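Zaltwood Classroom Kit, Simulator Edition
Item 644

Zaltwood is a gripper practice package for school robotics clubs. Students program a simulated arm with a two-finger gripper and work through 51 exercises, from basic reaching to picking up rounded objects. Each license covers one club for a school year. 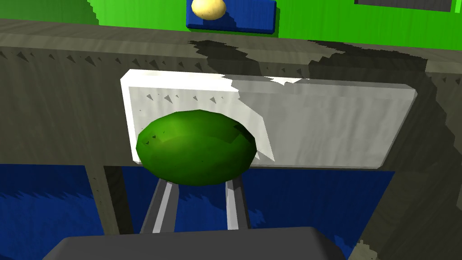

Exercises are grouped into 4 units. Teams save their runs and compare them at the next meeting. The Başaran workbook is sold separately and follows the same order.

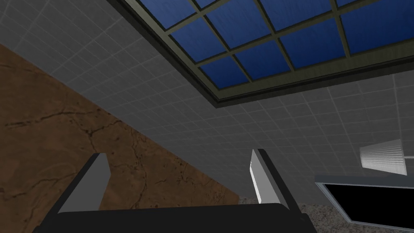

Do students need their own robot arm?
All of the exercises run in the simulator, so a club can start with school computers and add hardware later.

The Urkden add-on contains the practice set for the spring student competition. It opens in July and needs the base license.

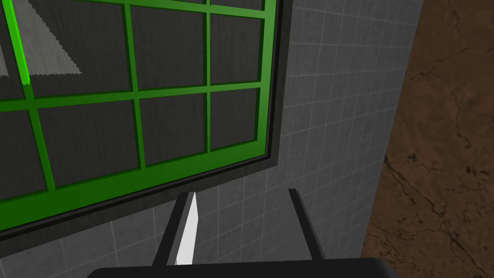 Ordering and Licenses

Base license: $87 per club. Pravier ships the license key by email. Purchase orders from schools are accepted.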